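September, almost midnight

I am too wound up to sleep, so I'm writing. The table is finally sorted! Or sorted enough that I can tell what is a plate and what is fruit, and after the last two weeks I will take that gladly.

It started this morning with coffee and the big box from the Skinen outlet, which has been sitting by the door since I hauled it home. I'd told myself I would only open it and peek. Ha. By 9 I had newspaper all over the place and was holding plates up to the window to see the light come through the green ones. I love those green ones so much. They're the sort of color a lollipop is when you've nearly finished it, and you can see your fingers through the back. I paid 15 for the lot, which still makes me feel like I got away with something.

The oval plate was the real surprise. I bought it thinking it was plain gray, and when I got it out in daylight it had this pale lavender in it! I walked it around the room like a baby. It will be perfect for a roast chicken if I ever get brave enough to do one for company, and until then it can hold whatever it likes. Tonight it's the ketchup, lying down like it's on vacation.

Then came the fun part, deciding what lives where. I've been reading the old Duvon housekeeping booklet again (the one with the coffee ring on the cover, page 23 is the good page) and it says to set everything out on one flat surface before you put a single thing in a cupboard. Look at it all together, it says, and see what you reach for. I have skipped that step in every place I've ever lived and I have regretted it in every place I've ever lived, usually while standing on a chair looking for a colander. So this time I did it properly.
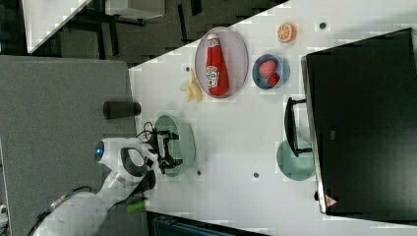 What I noticed right away is how much better the food looks when there's color under it. Strawberries in a blue bowl! Why have I been eating strawberries out of the plastic tub all these years? The red just jumps. I ate two standing up and then made myself stop because I wanted the bowl to keep looking like that a bit longer. And the half orange, just sitting out with its cut side showing, made me so happy that I didn't want to wrap it. I will be sorry about that tomorrow when it's dried out. Oh well.

The banana I'm less sure about. It needs a home. At the Štefanec place we had a hook for them under the shelf and I made fun of it for a year, and now I want one badly. Must look at the hardware store. Also need: felt pads, dish soap, a new sponge, and something to get the little dark spots off the tabletop. I rubbed at one with my thumb and a bit of baking soda and couldn't tell if I was making any difference. Lemon next, maybe.

The dish rack is staying black. I went back and forth on it, I even looked at a white one in the Sergate catalog and folded the page down, but the black looks smart next to the green and it already does its job. The thing I do want to change is where it stands. I keep going to put a wet plate in it and finding I've boxed it in, and then I have to do this silly sideways reach. I'll try it over by the wall for a few days. If that's worse I'll move it back and say nothing more on the subject.

Lunch was toast, eaten off a green plate of course. Dinner was also more or less toast, with eggs and a ridiculous amount of ketchup, and I laid a proper place for myself with a folded napkin and everything. It felt like a party. I think I've been treating meals as something to get through lately, and all it took to cheer me up was a plate you can see through!

Washed up by hand afterward with the radio on and the window open. The air has that first cool edge to it now. I dried each plate with the good towel and stood there admiring them one at a time, and then I put half of them back on the table because I couldn't face the cupboards tonight.

Tomorrow: shelf paper first, then cups. The cups are still in their newspaper and I can't remember which ones I kept, so that's like getting a present. Setting the alarm for 7.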